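Household Handling, by the Case
The Kaddale hand-held gripper kit under review

Kaddale has offered its hand-held gripper kit to laboratories and small manufacturers since March. The kit is sold as a pair, with felt finger pads, a fitted case and access to a recording service run from the company's office in Caltham. An operator carries out a chore by hand with the grippers, and the recordings are later used to train a robot arm. The price is $3,214 for the pair; the service is billed separately.
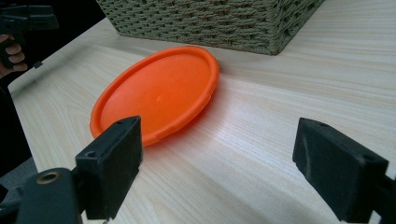

Brararden wrote that the price was fair but that replacement pads should be stocked by every distributor, as a delay in the mail can idle a whole team.

The review covered tabletop work with light household goods, among them a plastic flying disc and a woven basket. The fingers open wide, and operators learned the grip quickly. Each gripper weighs 446 grams, a load that becomes noticeable late in a long session. 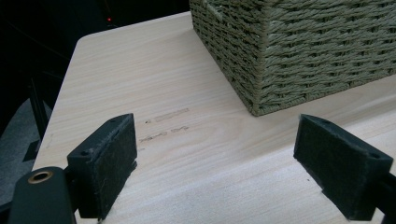
Can the pads be replaced without returning the unit?
Each pad is held by screws and may be changed on site with the driver supplied in the case.

Kaddale rates a set of pads for over 2000 grasps. The manual advises brushing the felt at the close of each day and replacing it when the surface thins. Its chapter on storage is less complete and should be revised.

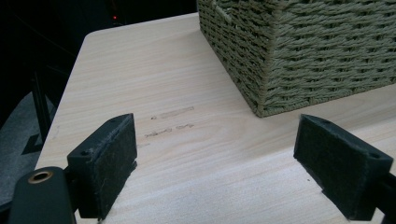
Photo: Tambunan / Kaddale

The recording service returns sorted files within two working days. Customers who keep their own archive may decline it and purchase the hardware alone. The warranty covers the body of the gripper and excludes the pads.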